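4.2 Loading table grapes

1. Set the Lindale crisper drawer to the high-humidity position and wait 16 minutes for the display to settle.

2. Check the bunch before storing it. Oval green grapes with a pinkish-orange blush on some of the skins are suitable. Remove any split or soft fruit. Do not wash.

Note: The waxy sheen on the skins is natural — leave it in place.
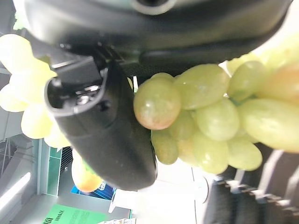 3. Lay the bunch in the drawer on its side, stem toward the rear wall. Maximum load per bunch is 450 g. Do not stack more than 2 bunches.

CAUTION: Do not press the drawer closed against the fruit. If it meets resistance, take out one bunch and close it again.

4. Select FRUIT on the panel. For fault code 419, see section 7.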